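Search this site Search News Events Contact

Pedov Lab Teaches Robot Arms to Plan Around Tall Obstacles Using Simulation Alone

February – By Dragica Vukadinović, Wiltberg Research News 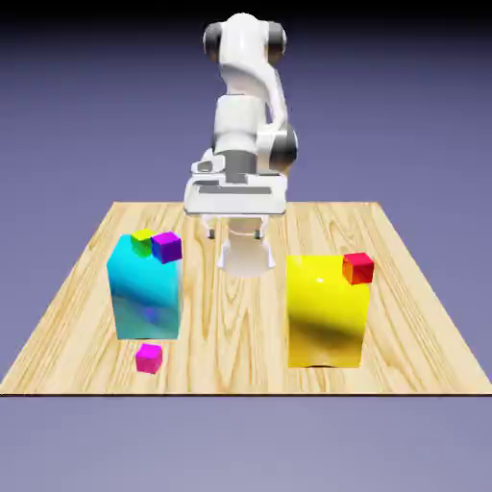

Robot arms are good at repeating a motion and much less good at working out a new one when something tall is in the way. Researchers at the Pedov Lab in Wiltberg have released a training method, called Berkitz, that tackles this problem entirely in simulation. The test tasks use a simulated white arm, a wooden table and a set of small colored cubes, some of which have to be picked up from high places. The yellow-green and purple cubes share the top of the cyan block, the red one perches on the yellow block and hangs slightly over its edge, and the magenta one lies down on the wood. An arm that treats all four the same way will soon knock something over.

Berkitz lets the arm practice short pieces of a task first, such as a reach or a lift, and then learn which pieces fit together. In tests on 58 layouts that the system had not met in training, it finished the job in all but 2. The lab's earlier planner failed on 14 of the same layouts.

"We were thrilled when we saw the first full run," said Vesna Milošević, who leads the project. "The arm went up and over a block on a path none of us had written down. We played it back so many times that afternoon!"

Training takes 10 hours on a single desktop computer, so small labs and classrooms can try it too. The team is sharing its code and all of the test layouts, including the two that still fail. In both, a cube sits so close to a tall block that the gripper has very little room for its fingers.

Next the group will move to a physical arm, starting with the easier layouts. Milošević expects some surprises there – real cubes slip and real tables wobble – and says the team can't wait to get started.

Comments (3)

weerasinghe_k: Great result. Do the block heights change between layouts, or only the positions?

Pedov Lab: Both change! The ranges are in the settings file.

marlow77: Downloading it now for my robotics club. Please post the real arm tests when you have them.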